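Savodar wants you to rent your kitchen. Read the small print first

A new company called Savodar began taking sign-ups in October for what it calls a "living kitchen subscription." For 59 dollars a month, on top of an installation fee of 415 dollars, the firm will put in a countertop, a sink and a set of lower cabinets, look after them, and swap out the countertop for a new one every 7 years. The customer never owns any of it.

The pitch is that kitchens cost too much up front and wear out sooner than people expect. Both of those things are true. Whether a monthly bill is the cure is another matter, and the paperwork the company hands out does little to settle it.

Start with the sums. A customer who pays 59 dollars a month spends 708 dollars a year. Over the seven years before the first new countertop arrives, that comes to 4,956 dollars, or 5,371 dollars with the installation fee added in. For that money a careful shopper in most towns can buy a plain countertop and a run of stock cabinets, have them fitted, and still own them when the seven years are up. The Savodar customer at that point owns nothing and keeps paying.

Savodar says this is the wrong way to look at it. "People don't ask whether they own their phone service," said Eduardo Aguiar, who runs sales for the company. "They ask whether it works. We think the kitchen is heading the same way."

Perhaps it is. But a phone plan can be dropped in an afternoon, and a sink can't. The contract, which runs to 22 pages, sets out what happens when a customer wants to quit. The company may come and take back the countertop, sink and cabinets within 60 days. It does not promise to put anything in their place. Patching the wall, capping the pipes and finding somewhere to wash the dishes are left to the customer. A person who would like to keep the kitchen can buy it at a "fair residual price," a phrase the contract uses four times and never defines.

Asked how that price is worked out, Aguiar said it would depend on the age and state of the materials. Asked who decides the state of the materials, he said the company does. There is no outside check, and no range of prices is given anywhere on the website or in the contract.

Then there is the matter of what counts as wear. Savodar promises to fix "normal kitchen wear" at no charge. A separate page lists what is left out: burns, deep scratches, stains that have been there more than 30 days, swelling from water, and damage caused by "items placed on the surface at high temperature or with undue force." Anyone who has lived with a countertop for a few years will see that this covers most of what goes wrong with one. Take away burns, scratches, stains and water, and it's hard to think what the repair crew would be called out for, apart from a loose hinge.

Aguiar said the list had been misread and that the crews would use common sense. The contract doesn't mention common sense. It does say that call-outs found to be outside the plan will be billed at the firm's standard rate, and that rate isn't printed either.

The company also makes a good deal of the material itself. Its countertops come from a supplier named Fikow, and the brochure says they are made to "outlast ordinary surfaces under daily use." No ordinary surface is named for comparison. When this reporter asked for test results, the firm sent a two-page summary with one chart on it. The chart shows a bar for the Fikow product and a shorter bar marked "typical." There are no units on either side. A second request brought the same two pages again, this time with the logo in color.

It may well be a fine countertop. Plenty of decent products are sold with poor brochures. But if the thing really does outlast the others, the promise to replace it every seven years looks less like a gift and more like a cost that the customer is carrying for no reason. A sound wooden countertop that gets sanded and oiled now and then can go for decades, and so can stone. A customer who doesn't want the new top at year seven is free to say no, according to the contract. The monthly fee stays the same.

Savodar says it has 537 homes signed up. That figure was on the front page of its website and in its press note, and it has been repeated by several home design newsletters. It turns out to need a bit of unpacking. On the phone, Aguiar explained that the number takes in everyone who has placed a refundable deposit, and also people who asked to be told when the service reaches their area. He would not say how many kitchens have been fitted. Pressed on whether it was more than a hundred, he said the company was "very pleased with the pace."

A rival, Adosov, tried something close to this with bathrooms and gave it up after less than two years. Its customers were offered their fittings for a small sum when the plan closed, and most took the deal. That was a decent way to end it, though nothing in the terms had required the company to be so generous. Savodar's contract is silent on what happens if Savodar itself goes under. The kitchens belong to the firm, so in that case they would presumably belong to whoever the firm owes money to. A homeowner might reasonably want to know, before handing over the deposit, whether a bank could one day have a claim on the sink.

Renters are part of the plan too, which raises questions of its own. The brochure has a page aimed at tenants who are tired of waiting for a landlord to fix a shabby kitchen. The tenant signs, the tenant pays, and the landlord gives written permission. At the end of the lease the tenant can pass the contract on to the next person who moves in, if that person agrees. If not, the tenant can ask to have the kitchen taken out, and then has to square things with a landlord who is suddenly short a kitchen. The old one, by then, will have gone. The contract gives Savodar the right to haul it away on the first day and says nothing about storing it.

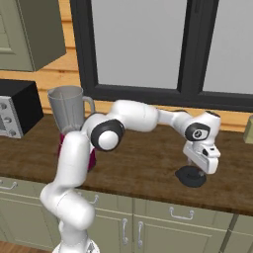 Selling a house is no simpler. The contract has to be named in the sale, and the buyer must either take over the payments or see them paid off. Other home subscriptions, from water softeners to rooftop panels, have already shown how this can go. Some buyers shrug and sign. Others knock the price down or walk off, and the seller ends up paying a lump sum at the worst moment to be rid of the thing. Savodar's early payoff charge is twelve monthly payments plus the residual price, whatever that may be.

The Wilczyńska housing group, which looks after several older apartment buildings, was named in the press note as "exploring a partnership." A person in the group's office confirmed that there had been one meeting and said no decision had been made. The office had asked for a sample of the countertop and was still waiting for it. Aguiar said it was on its way.

None of this means the idea is worthless. There are people for whom a small monthly bill is easier to manage than a big one-time charge, and some of them have been cooking on a sagging board next to a leaking tap for years. For them, a service that turned up, did the work and came back when something broke could be a real help, even at a higher total cost. A plain loan would do much of the same job, and at the end of a loan the kitchen is yours, but not everyone can get a loan on good terms. Savodar doesn't run a full credit check, and that will matter to some households.

What they would need is a contract that says what it will cost to leave, what will be fixed and who decides. Aguiar said a shorter version of the terms is being written and should be ready "soon." He did not give a date. He said the residual price would be explained in it, though he could not say whether there would be an actual table of figures — "something along those lines," was how he put it.

For now the deposit is 50 dollars, and the website says it can be refunded at any time before the measuring visit. After the visit it can't, even if the customer has not yet been shown a final contract. The measuring visit can be booked online from 8 in the morning, and the booking page asks for a card number before it shows the terms.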